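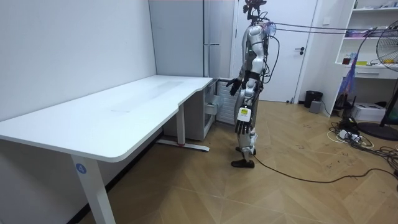 *White desk with a drawer pedestal underneath, on a chevron-pattern floor.*

Keep the top of a desk clear. I held the other view for most of my working life, and my desk at Rurnwood carried 10 trays and a dead fern.

Ritva Karppinen argues that paper left in sight is paper remembered. I'd say it's paper you stop seeing by May. A couple of drawers will hold what one person needs in a day, and the rest belongs in a cupboard down the hall.

The curved front edge is worth paying for too. My last desk was a straight slab, and I leaned my forearms on its hard corner for years. Mine cost $196 second-hand, with $40 for delivery. I'd sooner spend that on a plain top with some shape to it than on another organiser to colour-code.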